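Dorska sets its robot budget: two arms first, and a proper think before the rest

I've spent most of the spring up to my elbows in supplier quotes, so it's a real pleasure to say we've finally got a plan!

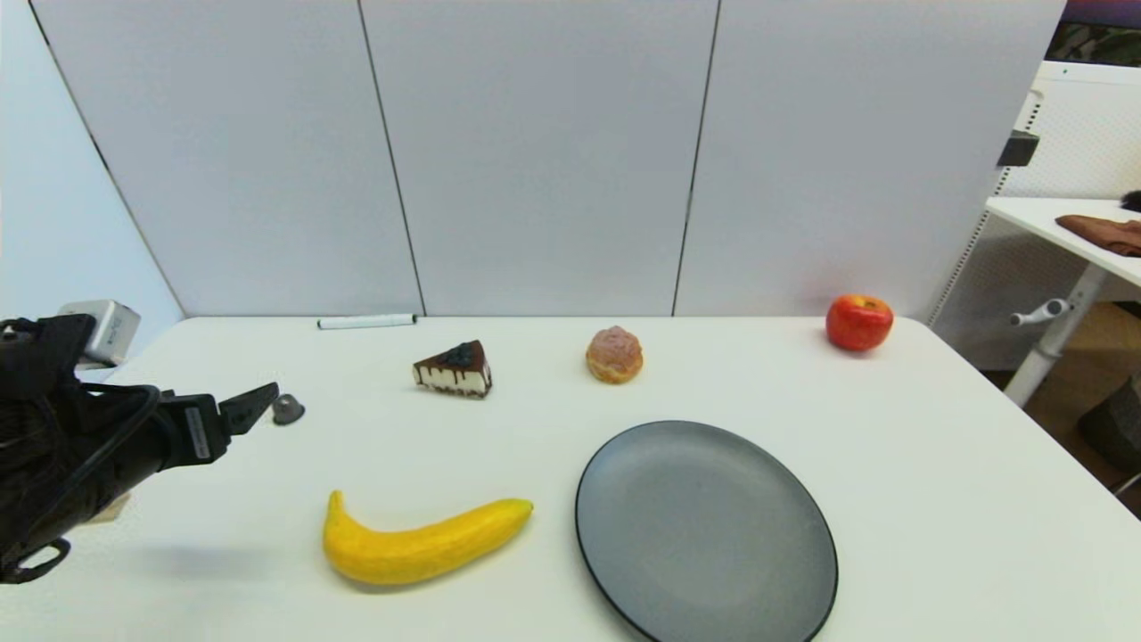

Naima Amrani wanted to know why we weren't just ordering all six arms at once and getting the discount. Fair question, and I asked it myself in April. The discount is lovely, but six arms means six stands, six sets of grippers and a lot more floor than we've got at Kestdale.

So we're buying two. They'll go on the Saber bench, sorting toy food and plates for the play sets we pack at Lurkarley (fiddly stuff, all different shapes – a banana and a slice of cake want quite different handling). We've put aside seven weeks for setting up and training, and I fought hard for every one of them. The target is more than 400 sets a day before we order any others.

Spare gripper fingers and cables now have their own line in the budget. Last time they came out of the tea-and-sundries money, and I'd like my biscuits back.

If you supply stands, guarding or second-hand conveyors, please do get in touch with me at the Kestdale office. Prices with delivery included, please!

Yasmine Ghoneim
Equipment planning, Dorska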